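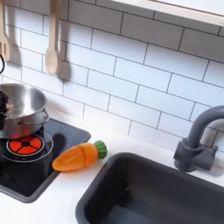 A carrot and a steel pot on the counter of a play kitchen.

I have been buying, fixing and giving away play kitchens for long enough to have an opinion about them, and my opinion is that the toy industry has the job mostly right and the food mostly wrong.

Start with the kitchen. A good one should look like a kitchen a child already knows. White tile, a stovetop set into a white counter, a pot with a rolled rim, a spoon on the wall. Grown-ups complain that this is dull. I hear it every August, when families are shopping before preschool starts. They want a castle or a rocket, or at least something pink. But a three-year-old who has watched dinner being made every night of her life wants to make dinner. She knows where the spoon goes and she knows the red part of the stove is hot. Give her a stove that looks like a stove and she can get on with it.

I would also put the money into the pot before anything else. A small steel pot makes a noise when you drop something in it. You can scrub it in the real sink. Plastic pots crack at the handle, and then you have a plastic bowl.
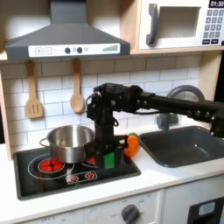 Range hood, microwave and hanging utensils, all in a play kitchen.

The printed controls are where I part ways with some of my friends. Many newer sets have lights and sounds, and they are sold as an upgrade. I think a hood with a plus and a minus printed on it does the same work. The child presses it and makes the fan noise with her mouth. A microwave that always says 01:30 is fine too. In my house, 01:30 was how long everything took, including soup, a whole chicken and one shoe.

Our neighborhood toy library in Steltcombe keeps a repair log, and I went through it this spring. There were 2,173 entries in it, and 196 of those were for kitchens. Of the kitchen repairs, 159 were for batteries, speakers or wiring. The rest were hinges and lost screws. I am not a statistician, but I stopped accepting kitchens with sound after that.

Now the food. Most sets come with far too much of it. The Navby market basket we were given had pizza slices, sushi, three kinds of cake and a lobster. It all ended up on the floor, and the play stopped there, because dumping the basket was more fun than anything you could do afterward. I now put out four or five pieces - a carrot, something green, an egg, bread. One pot's worth. When there is only a carrot on the counter, somebody cooks the carrot.
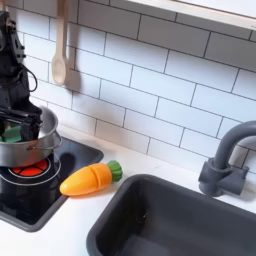

Sayaka Sugiyama disagreed with me on this when I read her a draft. Her view was that a big basket of food is what lets several children play at once, because one of them can run the store while the others cook, and if you put out four pieces you get four pieces' worth of arguing. She also thought I was being unfair to the lobster.

She has a point about groups. With three or more children in the room I would put out more, maybe a dozen pieces, and I would double up on the plain ones. Two carrots will prevent more fights than a carrot and a lobster. For one child at home I am staying with my number.

The last thing is where you put it. Play kitchens get sent to the basement or the far end of the bedroom, and then parents tell me the child lost interest. Put it where you can see it from the real stove. Ours stood against the dining room wall for six years, next to the radiator, and it was ugly there and we bumped our hips on it. It got used nearly every day between five and six in the evening.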